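How to Set Up a Coat Rack Against a Brick Wall

If you have a brick wall near your front door, you already know how tempting it is to drill into it and how much you'd rather not. When we moved into our place in Clotmont I put off the whole question for most of a winter, and coats lived on the backs of chairs (and, I'm sorry to say, on the stair rail). A standing rack solved it in one afternoon, so let me walk you through how I'd do it again.

Start by sweeping along the foot of the wall. Old mortar sheds a fine grit, and a rack standing on grit will creep every time somebody tugs a sleeve.

Next, try the rack in a few spots before you settle. I like it 4 inches out from the brick – close enough to look as if it belongs there, far enough that a good wool coat won't rub on the rough face. Give it a gentle push at shoulder height. If it rocks, slide a felt pad under the low side and try again.

Then hang things in order of weight. The heaviest coat goes on first, on a hook that sits over the base, and the next one goes on the opposite side. With a curved, branch-shaped rack this matters even more, as the pole leans out over one side and a winter parka there can bring the whole thing down. Save the hooks at the outer end for a scarf, a cap or a dish towel you mean to carry to the wash.

Stub hooks are short, so hang coats by the loop and not the collar. If a loop has torn, two minutes with a needle and some strong thread will fix it, and you'll be so glad you did!

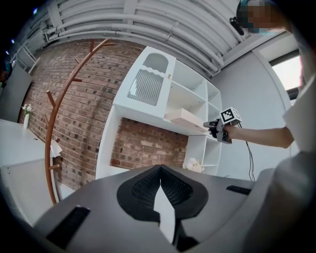
A branch-style coat rack in front of red-brown brick, with something small and white on one of the hooks.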